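Notes from the open day at Skarum, March

We got to the Skarum building at five to ten and the doors were already open. It is a long single-storey block behind the bus depot, bought by Onholm two years ago to show its furniture and tableware to people who buy for halls, canteens and clubs. I went because our own hall needs folding tables before the summer and the ones we have are past mending.

Parking is at the back and you have to walk round. There is a sign but it points at the bins. Signing in took a minute, and we were handed a floor plan, a price list and a sticker with a number on it. Mine was 702, which had something to do with the lunch.

The first part is the chair hall. I won't say much about it as we are not buying chairs. The stacking ones were comfortable enough and the trolleys that go with them are sold separately. From there you pass through a short corridor with fabric samples on the wall and come out in the room with the folding tables, where I spent most of the morning.

The square table is the one I had come for. In the catalogue it is the Kurek, and I had only seen it there in plain white. At Skarum they had it with a marble pattern in pink and white, a thin red trim along the edge and dark folding legs that cross underneath. A pair of steel bowls had been left on one of them, a small one sitting inside a larger one with a wide flat rim.
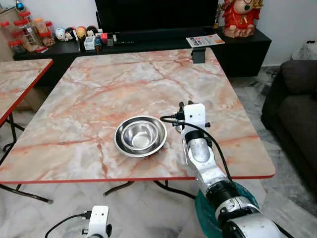

The price is 1,696 for a set with the storage rack, delivered. Without the rack it comes down, but not by much, and we would need somewhere to put them anyway. Delivery is to the door only. If you have steps, as we do, you carry them up yourselves.

I asked about the weight and was told to try it, so I did. One person can turn a Kurek on its side and fold it. Getting it through a door is easier with 2. The legs were stiff on the one I tried - the woman on the desk said they loosen after a few weeks, which may be so. I would want to see an old one before ordering.

As for the pattern, it is a lot of pink. On our floor at home, which is brown lino, it would look odd. The Skarum floor is pale and marbled as well, so everything in there goes together more than it would in most halls. 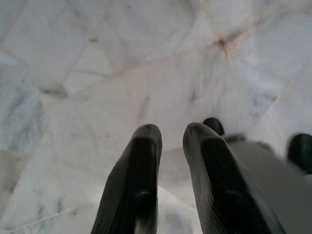
Lunch was in the side room from twelve. Soup, rolls and a tray of apple cake, with tea from an urn. There was a queue and they called us up by sticker number, in no order I could follow. The soup was leek and quite good. I shared a bench with a couple who run a campsite and had driven for 37 miles to look at picnic sets, and they were annoyed to find that the outdoor range isn't kept at Skarum at all. It is worth ringing first if you are after something in particular.

After lunch there was a talk on looking after laminate and varnish, which I skipped after the first ten minutes, and went back to the tables instead. 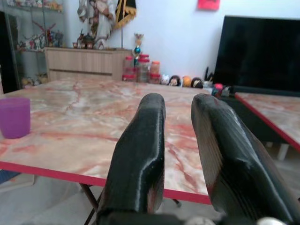 My main question in the afternoon was how Kureks go together for a long meal, as we seat people in rows for the harvest supper. They don't clip to each other, and the desk confirmed there is no bracket for it. You just push them up close. Two of them were standing near each other with a dark gap showing in between, and a purple plastic cup was on the left-hand one, close to the edge. A gap like that would swallow forks at our supper, so we would need to line them up with more care, or put a cloth over the join. The red trim does at least make the edges easy to see.

The last stop was the tableware shelves, under the Lostar name. Plates, jugs and serving dishes, mostly white. I bought a jug for the kitchen and they wrapped it in newspaper. Card payments were slow and the till was shared with the café.

I left at half past three. I have asked Onholm for a quote in plain white, with and without the rack, and for the address of a hall that has had Kureks for a year or more. The price list and floor plan are in the hall office, in the green folder.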